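3. Materials and methods

3.1 Study homes and basins

The study was carried out in Coltton, a town with hard water supplied from a chalk aquifer. Households were recruited through a letter sent with the July water bill. Of the 323 households that replied, 93 met the conditions for entry: they used a single basin for washing up, had no water softener, and expected to stay at the same address for the length of the study. Homes with a dishwasher were not excluded, but the number of loads run each week was noted at the first visit.

We chose to study loose and fitted basins together. Earlier work on limescale in the home has mostly dealt with kettles and shower heads, where water is heated or left to dry in small openings. A basin is different. It is filled and emptied several times a day, it is wiped at irregular intervals, and the film left on its walls holds grease and soap as well as calcium. Scale from a basin is therefore rarely pure, and a cleaning method that works on a kettle element may do very little on a basin wall.

White rectangular basins were preferred for the bench comparison, as staining could be judged against a plain ground (Figure 1). The basins used in the homes varied more widely in shape and colour, and no attempt was made to replace them.
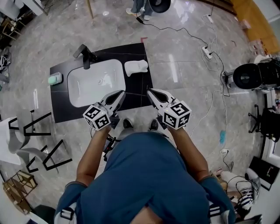
3.2 Cleaning treatments

Four treatments were compared. The first was plain tap water and a cotton cloth. The second was a solution of household vinegar in equal parts with water. The third was a citric acid powder sold locally under the name Ruko, made up as directed on the packet. The fourth was Rafferty cream cleaner, applied with a damp cloth and rinsed off. Each household was given one treatment only, drawn by lot, and was asked to use no other product on the basin during the study.

Households were asked to clean the basin once a day after the last wash of the evening. They were given a short card on which to tick each day's cleaning and to write down anything out of the ordinary, such as guests, illness or a blocked drain. The cards were collected at each visit and replaced with new ones. Missed days were treated as missed and were not filled in from memory.

3.3 Measurement of scale

Scale was measured at three points on each basin: the centre of the base, the corner nearest the drain, and the wall at the usual water line. At each point a small area was swabbed with dilute acid, and the swab was sealed in a tube and taken back to the laboratory. Calcium was measured by titration. Hardness of the tap water was measured at every visit and averaged roughly 300 mg per litre as calcium carbonate, with little change between streets.

Gloss was also recorded with a Zoller hand meter at the same three points. Gloss readings are quick to take but depend on the age of the surface, and older basins with fine scratches gave low values even when the swab showed almost no calcium. For this reason gloss is reported only as a change from the first reading on the same basin.

3.4 Householder ratings

At the last visit the person who did most of the washing up was asked to rate the basin for cleanliness, smell and feel to the hand, each on a five-point scale. They were also asked how much effort the daily cleaning had taken and whether they would carry on with it. Ratings were collected before the final swabs were analysed, so neither the householder nor the visitor knew the calcium result at the time.

3.5 Analysis

Calcium values were skewed and were log-transformed before analysis. Treatments were compared with a mixed model in which household was a random effect and treatment, sampling point and number of days cleaned were fixed effects. Dishwasher use was added as a further term but made little difference to the fit and was dropped from the final model. Ratings were compared with rank tests. Households that withdrew were kept in the analysis up to their last completed visit.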